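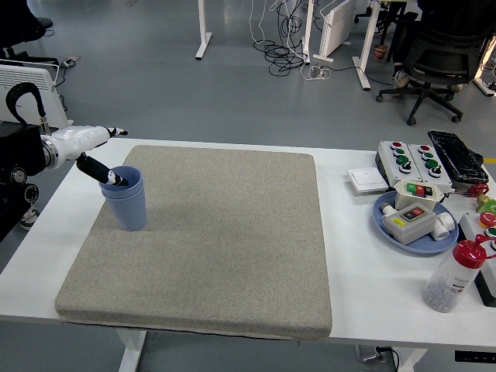 Figure 1. Poste de téléopération : bras manipulateur et gobelets empilés sur le tapis de mousse, matériel électrique à droite de la table.

3. Acquisition des démonstrations

3.1 Dispositif

Le présent chapitre rend compte des travaux menés par Yurani Sotelo et Maxence Lemaire dans le cadre du projet Tredach, sous la direction de Grigore Ursu. L'objectif fixé en début de semestre était de constituer un jeu de démonstrations permettant d'entraîner une politique de manipulation par imitation, sans programmation explicite des trajectoires.

La tâche retenue est le dépilage de gobelets en plastique : saisir le gobelet supérieur d'une pile, l'extraire verticalement, puis le déposer debout sur le tapis. Les gobelets étant emboîtés et nervurés dans leur partie basse, l'extraction exige un effort axial régulier. Une inclinaison trop forte de la pince entraîne la pile entière.

3.2 Deux modes de démonstration

Le guidage manuel a été étudié en premier. L'opérateur saisit le bras, moteurs en compensation de gravité, et lui fait exécuter le geste. Ce mode s'apprend vite, mais la main de l'opérateur masque fréquemment la pince et les efforts enregistrés aux articulations sont faussés par le contact humain.

La téléopération par bras maître a donc été adoptée pour la campagne principale. L'opérateur se tient en retrait de la table et pilote le bras suiveur à distance. Les positions articulaires, l'ouverture de la pince et le flux vidéo sont enregistrés de manière synchrone.

3.3 Déroulement de la campagne

La campagne a donné lieu à 162 démonstrations, dont 95 ont été conservées après relecture. Les critères de rejet sont les suivants :
- chute d'un gobelet avant la dépose ;
- extraction simultanée de plusieurs gobelets ;
- interruption du flux vidéo ;
- reprise du geste après une hésitation prolongée de l'opérateur.

La durée maximale d'un épisode a été fixée à 35 secondes. Au-delà, l'enregistrement est arrêté automatiquement et l'épisode n'est pas versé au jeu de données. La position initiale de la pile est modifiée entre deux épisodes, dans les limites du tapis.

3.4 Difficultés rencontrées

L'approche de la pince par le haut s'est révélée la plus délicate. En l'absence de retour d'effort sur le bras maître, l'opérateur perçoit le contact avec le bord du gobelet uniquement par l'image. Mme Elin Kneath, relectrice du protocole, a recommandé de réduire la vitesse du bras suiveur à proximité de la pile ; cette consigne a été appliquée à partir de la deuxième série.

Un écart de calibration du poignet a par ailleurs été constaté en cours de campagne. Les épisodes concernés ont été recalés a posteriori à l'aide de la position de repos du bras.

L'entraînement de la politique et son évaluation font l'objet du chapitre 4.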